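Sorting foam, patiently: a conversation about the Sotetti method

The lead author of the Sotetti paper would like it known that she has nothing against foam. She has simply spent more of the past year with it than she planned to when she applied for the job.

Her group's question was a modest one. When a robot learns to put coloured cubes into trays by copying people, does it do better with a great many demonstrations, or with fewer that somebody has chosen carefully? The common answer is to collect more. "Which is a fine answer if you're not the one collecting," she says.

They began with 2,556 demonstrations, recorded over one long spring. Sotetti, the method, goes through the pile and scores each one by how much it disagrees with what the robot would have done anyway. The dull ones are dropped. What survived was a set of 425, and the policy trained on it matched the one trained on everything. "Matched, not beat," she says. "I've had to correct two talk invitations on that."

So most of the work had been unnecessary? She takes a moment over this. "You need the pile to find out which part of it you need. I accept that isn't a comfort to the people who made the pile."
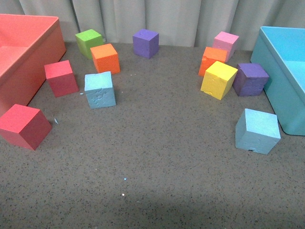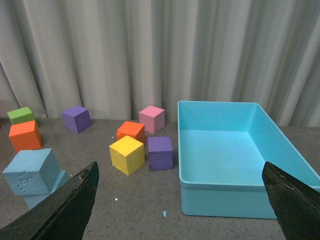
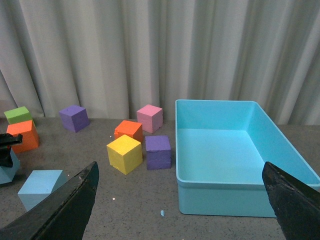
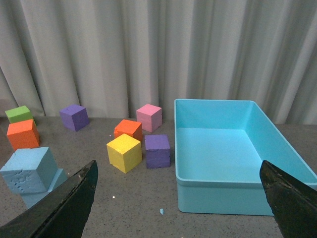 Foam cubes on the speckled table, with the light blue tray on the right.

The demonstrations that scored highest were rarely the tidy ones. A cube standing by itself taught the robot very little after the first few dozen goes. Cubes that stood close together were worth far more, and so were the moments when an operator went for one, thought better of it and backed away. "We used to throw those out," she says. "We had a rule. If you dithered, you did it again. I wrote the rule."

The rule has gone, though she admits it lingers in the older recordings, where 2,000 of the demonstrations were made under it. A reviewer spotted this and asked whether the method was only finding the recordings made after it was lifted. It was a good question – she says so through slightly closed teeth – and it cost them most of April. They ran the selection again on the older set alone. The gain shrank but didn't vanish, and both results are in the paper, the second in a smaller table.

She is also frank about the limits. Everything was done with one sort of object. Ona, the simulator they used for early checks, treats foam as perfectly square and perfectly firm, a view she says no one who has squeezed a cube for a living could share. Scores worked out in Ona were no use on the real table, and that section of the paper is short.

Next comes a trial with Arsenault, a packaging firm that has offered 70 kinds of small carton and, she suspects, expects a great deal in return. The method may not carry over. Cartons crush, and a crushed carton disagrees with everything.

And the foam? It's staying on for the comparison runs, starting on Tuesday. "I did ask if we could change the colours," she says. "That would be a new dataset, apparently."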